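Perneo Countertop Water Filter – Installation and Care Guide
Section 4: Mounting the Unit and First Flush
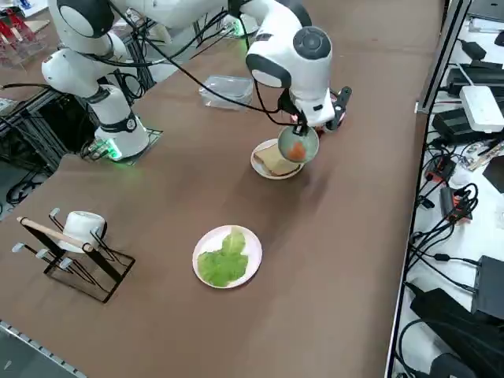 4.1 Before You Start

Read this section through once before opening the fittings bag. The housing, the diverter valve, and both hoses must be at room temperature. If the carton has been stored in an unheated garage, leave it indoors overnight.

You will need:
Adjustable wrench
Soft cloth
Thread seal tape (supplied)
Bowl or pitcher, at least one quart
Pencil

The unit is rated for cold water only. Do not connect it to a pull-out spray faucet, a hose bib, or any outlet that also feeds an instant heater.

4.2 Choosing a Position

1. Select a flat, level surface near the sink. The supplied hoses are 20 inches long and must reach the faucet without stretching.
2. Leave clearance above the cap for cartridge changes. The cartridge lifts straight up and cannot be tilted out.
3. Keep the housing out of direct sunlight. Algae can form in the clear sump, particularly from May onward in south-facing kitchens.
4. Wipe the surface dry, set the housing down, and mark the position of the front foot in pencil.

NOTE: The rubber feet can discolor oiled wood and unsealed stone. Place the supplied mat under the housing on these surfaces.

4.3 Fitting the Diverter Valve

1. Unscrew the aerator from the faucet by turning it counterclockwise as seen from below. Wrap it in the cloth first if you are using the wrench.
2. Remove the old washer. It often stays behind in the spout.
3. Check the thread. Outside threads take the valve directly. Inside threads require adapter A (silver) or adapter B (brass).
4. Seat the flat black washer in the valve and screw the valve on by hand.
5. Turn the water on at low pressure with the lever pointing down. Check the joint for drips.

CAUTION: Do not use the wrench on the valve body. Over-tightening will crack the collar, and a cracked collar is not covered by the warranty.

If the joint drips, remove the valve, apply two turns of seal tape to the adapter, and refit. Tape is not used on the hose connections – these seal on the O-rings alone.

4.4 Connecting the Hoses

1. Push the blue hose into the port marked IN until it stops, then push a further quarter inch. Resistance is normal.
2. Push the white hose into the port marked OUT in the same way.
3. Pull gently on each hose. A hose that slides out was not fully seated.
4. Connect the free ends to the matching ports on the diverter valve.

To release a hose, shut off the water, press the gray ring flat against the port, and pull.

4.5 Installing the Cartridge

1. Wash your hands.
2. Unscrew the cap and set it upside down on a clean surface.
3. Remove the cartridge from its wrapper and peel off both end labels.
4. Lower the cartridge into the sump with the arrow pointing down. It should settle over the center post.
5. Check that the large O-ring lies flat in its groove. Replace the cap and turn until the two ridges line up.

NOTE: Kovács cartridges of the older short pattern will fit inside the sump but do not seal on the post. Water will bypass the filter with no visible sign. Use part 293 only.

4.6 First Flush

1. Turn the cold tap on slowly and move the lever to FILTER.
2. Tip the housing slightly to release trapped air, then set it back on its mark.
3. Run water to waste for 18 minutes. Gray or cloudy water at the start is carbon dust and is harmless.
4. Fill the bowl and let it stand. If it has not cleared after five minutes, flush again.
5. Inspect every joint with a dry cloth.

Return the lever to TAP whenever the unit is not in use. Hot water may be run through the faucet only in this position.

4.7 If the Flow Is Weak

Check the hoses for kinks first, then the inlet screen inside the diverter valve. Homes on the Tandville supply may find grit in the screen after main repairs. Rinse it under the tap and refit it with the domed side facing up. If flow remains weak with a new cartridge, contact Jadwiga Ostrowski at the Braltville service desk and have the serial number ready. It is printed under the base, next to the drain plug.

Continue to Section 5 for cartridge replacement intervals.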